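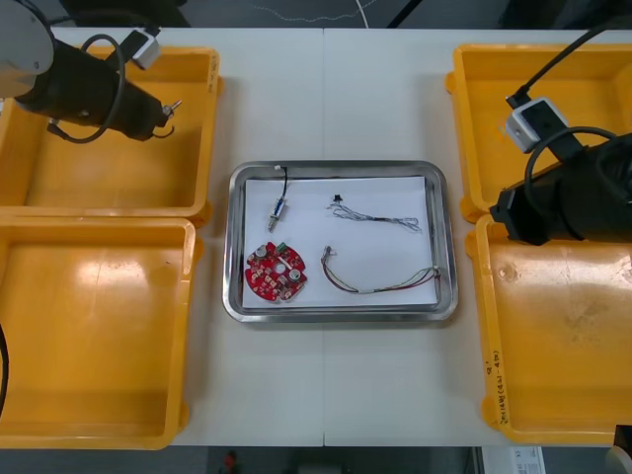 5 Oct 2021

Two arms, one table, and I finally get to write about sorting parts! I've been itching to get to this stage since last December, when Grendelus (yes, the project has a name now) was still a pile of brackets on a shelf at the Grunuscombe workshop.

The idea is simple enough. Mixed electronic bits go in a steel tray in the middle – wire harnesses, little connectors, a round red circuit board – and each arm moves what it can reach into the yellow bins on its own side. I line the tray with white paper, and wow, what a difference that makes. Bare steel threw so many reflections that the software kept finding parts that weren't there.

Wires are the hard bit, and also the most fun. A circuit board stays the shape it is. A harness flops into a new curve every time you set it down, so I've been saving grasp attempts to train on – 2,817 of them so far, and 204 of those are just me being stubborn about one skinny bundle of wires (it's getting better, I swear).

Next job is cable routing on the arms. I like a generous loop over each gripper so the wrist can turn freely, but I want tidier clips before I push the speed up. Then I'll have a go at handing a part from left to right. Code and wiring notes are going up under Lestent once I've cleaned out the swearing.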